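Student Project Report: Observation of a Two-Arm Pouring Demonstration
Hendcombe Technical College, Applied Automation Program
Submitted as coursework for Unit 23, Industry Visit and Written Report

1. Purpose of the visit

Students in the Applied Automation Program are required to attend one outside demonstration during the year and to report on it. The visit covered by this report was to the open day of the Isness workshop in Hendcombe, where members of the public and student groups were admitted to the test rooms. The aims set for the visit were to observe a machine carrying out a household task, to record how the work area was arranged, and to relate what was seen to the second-year material on grasping and coordinated motion.

The open day program listed several stations. This report deals only with the Brusov station, where a pair of arms with five-fingered hands was shown handling a bottle of water and a cup. Other stations are covered in the reports of other students in the group.

2. The task

The task was explained to visitors before the first run. The right hand takes hold of a small bottle of water standing on the table, lifts it, tilts it toward a cup, and returns it. The left hand is available to steady the cup if needed. The staff stated that the cap would remain on the bottle in the public runs and that the motion alone was being shown. Separate trials with an open bottle are carried out when the room is closed to visitors.
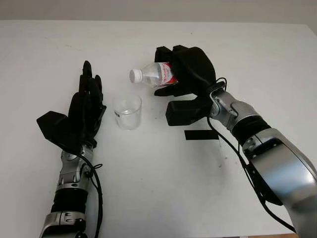
Figure 1. Right hand holding the bottle above the cup, with the left hand open.

The choice of a plastic bottle was discussed at some length. A thin-walled bottle gives way when it is squeezed, and its shape changes under the fingers. A grip that is firm enough to lift the bottle may also dent it, and a grip that is too light may let it turn in the hand when the weight of the water shifts. The class had met this problem in the unit on contact forces, using rigid blocks. Seeing it explained with an ordinary household object made the limits of the classroom exercise clear.

3. Arrangement of the work area

The table was white and was kept nearly bare, with a plain gray wall behind it. According to the staff, a simple background makes it easier for the vision software to separate the objects from their surroundings, particularly where the objects are transparent. Clear plastic is known to be difficult in this respect. The labels on the bottle and the cup give the software something to find, and one student asked whether the task would succeed with both labels removed. The answer was that it had been tried and that the results were less dependable.

At the start of a run the bottle and the cup stand side by side between the two hands. The spacing is small, and the right hand must approach from the outer side so that the fingers do not touch the cup. Visitors were asked to stay behind the line on the floor and not to lean over the table during a run.

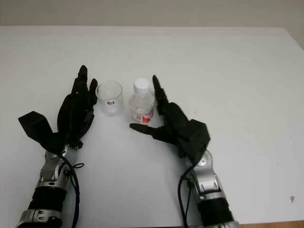

Report author
Second-year student, Applied Automation Program

4. Control and recorded data

The motion is produced by a program called Magalhães, which was described as a planner that has been adjusted using recorded examples. The staff reported that 3,961 examples had been recorded for the bottle and cup task, of which 964 were set aside for checking and were not used in the adjustment. The remaining recordings cover different starting positions of the two objects.

The group was told that each example is reviewed by a person before it is accepted. Examples in which the bottle slips or the cup is pushed out of place are kept in a separate folder. This was of interest to the group, as our own term project had discarded failed attempts without any record of them.

5. The grip

The second part of the session dealt with the grip itself. A view taken close to the fingers allows the operator to see how the bottle lies in the grasp, which is difficult to judge from the head of the table.

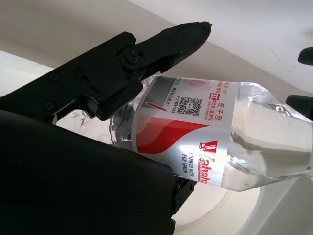 Two matters were raised in the discussion that followed. The first was the position of the fingers along the bottle. A grasp near the middle balances the weight well when the bottle is upright, but as the bottle tilts the water moves toward the neck and the load on the fingers changes. The second was the surface of the finger itself. A smooth finger is easy to wipe clean, while a textured one holds better on wet plastic. The staff did not state a preference and said that this was still being compared.

6. Remarks

The session lasted 40 minutes, which allowed time for questions but not for a full explanation of the software. It is suggested that future groups read the unit notes on motion planning before attending. A written list of questions, sent to the workshop in advance, would also be useful.

A follow-up visit has been proposed for August, subject to the agreement of the workshop. The unit supervisor has asked that students who attend record the starting position of each object in every run they observe, using the grid sheet issued with the course handbook.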